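Red toy bricks on a marble countertop - will they scratch it or leave color?
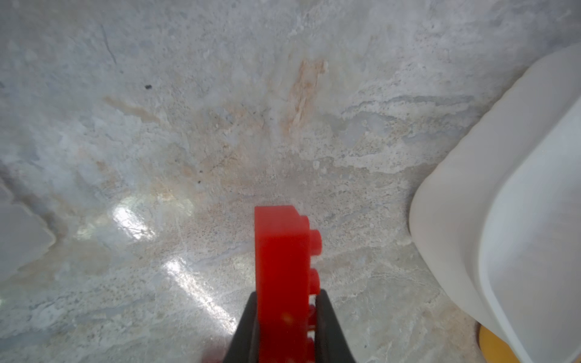 Question

Posted by Eun-ji Wang, Kellville

We moved in March and the kitchen has a pale gray and white marble counter. It is the only big flat surface in the apartment, so it is also where the building bricks end up. The red ones worry me most. I have two things I want to know.

1. Can the bricks scratch the stone if they get pushed across it?
2. Can red plastic leave a stain if a pile is left out overnight, or if they are put down after washing?

The previous owner told us the counter was sealed but had no paperwork. I would like to keep using it for sorting, since we have 1,915 pieces to get back into sets and the dining table is too small. The bricks get washed in a mesh bag first.

2 answers

Answer from Eun-seong Wi

The plastic is softer than marble, so the brick itself is not going to scratch it. Grit is what does it. Bricks that have been on the floor or in a sandbox carry sand in the hollow underside, and sand will dull a polished top if you slide a pile over it. Rinse them and shake them out before they go on the counter, and lift them instead of sweeping them across with your arm.

On color, I have not seen a molded brick bleed. The color runs all the way through the plastic. Stickers and printed pieces I would keep off a damp counter. Dry everything on a towel - a white one, then you will see if any color is coming off.

What you wash them in matters more. No vinegar. People recommend it for cleaning toys and it is fine for the toys, but it etches marble, and a wet brick put down with vinegar on it can leave a dull mark. Use dish soap and lukewarm water.

To check the sealer, put a few drops of water on the stone in a corner and wait ten minutes. If the spot goes dark, it needs sealing again.

Answer from kanar_ha

Just put a tray down. We use an old baking sheet with a dish towel in it. The rim stops pieces from rolling into the sink, and you can move the whole lot when you need to cook.

Comment from Eun-ji Wang

Thanks. I did the water test next to the stove and it went dark, so I will reseal before we do any more sorting. The vinegar part is good to know - I had a bottle out ready to use.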